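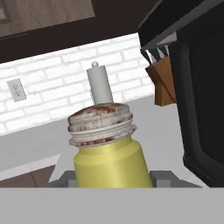

Wrist view in the simulator: open yellow jar between the fingers, knife block and paper towel holder behind it.

Rehearsing a kitchen pick-and-place in simulation before you touch the real arm

Soon-im Ok and I share a bench at the Drelldale workshop, and since May we've been building an arm that can put away groceries. I love this project more than is reasonable! The part I get the most questions about is the simulated kitchen, so this is how we set ours up and how we get from an empty room to a grasp worth trying on real hardware.

What you need

A computer with a decent graphics card, any physics simulator that can load your arm model, and a tape measure. We use a little scene builder called Skulten, which Yulan Meng wrote for the workshop, and our motion planner is Petrenko. Neither one is required. If your simulator can show you contact forces and let you put a camera on the wrist, you're in good shape.

Step 1. Build the room first

Start with the counter, the wall behind it and the cabinets, top and bottom. Get the heights right before you care about the looks. I spent a whole evening on the bricks in the backsplash (they are very nice bricks) while my counter was 7 cm too low, and every grasp I saved that night had to be thrown out.

Next come the big things the arm could run into. We have a coffee machine, a cooktop and a knife block. Give each of them a simple box for its collision shape, even when the visible model is fancier. The planner runs much faster with boxes, and a box a bit bigger than the object gives you some margin for free.

Step 2. Make the cabinet door a real hinge

Don't glue the door in place. Give it a hinge joint with a little friction, and load the scene with the door already open while you're still working on the reach. Opening it with the robot is a separate job, and a harder one, so save it for later. Remember that an open door is an obstacle too. Our planner was perfectly happy to send the elbow straight through ours until I turned on collisions for the panel and the handle.

Step 3. Place the arm

Put the base in front of the counter and move it sideways until the wrist can reach the back of the shelf without the elbow going completely straight. Drag the gripper by hand to the farthest point you care about, then to the nearest, and watch the joint limits in both spots.
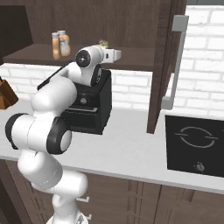 Once the far reach works, save that base position and write it on a piece of tape on your real bench. You'll want it again. Then check the way back out, which is where we had most of our trouble. Reaching up and over an appliance is easy enough, but on the return the forearm wants to drop early and clip the top of it. Add a waypoint above the appliance and make the arm pass through it in both directions.

Step 4. Grip the object

Jars are a great first object. They're round, so you don't have to worry much about which way they face, and there's plenty of wall to squeeze. Aim for the lower half, keep the fingers level, and close slowly.

If the jar shoots out like a wet bar of soap, your friction is too low or your time step is too long. Try the time step first. Halving it fixed nearly all of our slipping. A small lean after the fingers close is fine, but if the jar keeps tipping as you lift, move the grasp up a little and try again.

Step 5. Run it a lot

Shift the starting spot of the jar a little for each run and do them in batches of 50. We log everything with a script called Bollex that writes one line per attempt: start position, grip force, and whether the jar ended up where it should. We did 283 attempts before we moved on to the workshop's arm, and the log told us right away that most misses came from the same back corner of the counter. We shifted the base 2 cm and ran the batch over. So satisfying!

Step 6. Go to hardware, slowly

Set the speed limit low, keep one hand near the stop button, and use an empty plastic jar. Run the path once with nothing in the gripper before you let it pick anything up. If the real arm lands to one side every time, measure your base position again before you change any code.

Soon-im is working on the door opening now, and I'll write that up once the hinge settings are ready to share.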